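Wostness Unit 7 – fire and electrical walk-round, February 2022

Fire doors: pass. The closer on the Vokgate side is slow – adjust before the next visit.

Extinguishers: 2 checked, both in date.

Extension leads: one removed from the kitchen, plug cracked.

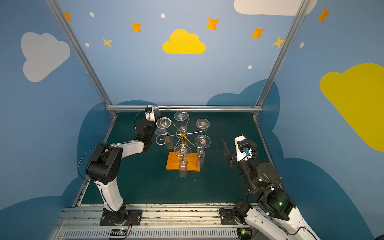 Green-topped bench, painted walls.

Emergency lighting: pass on short test. Full discharge test due in May.

First aid box: plasters low, eyewash missing. Reorder from Wako.

Exit route to yard: pallets moved during visit. Keep clear.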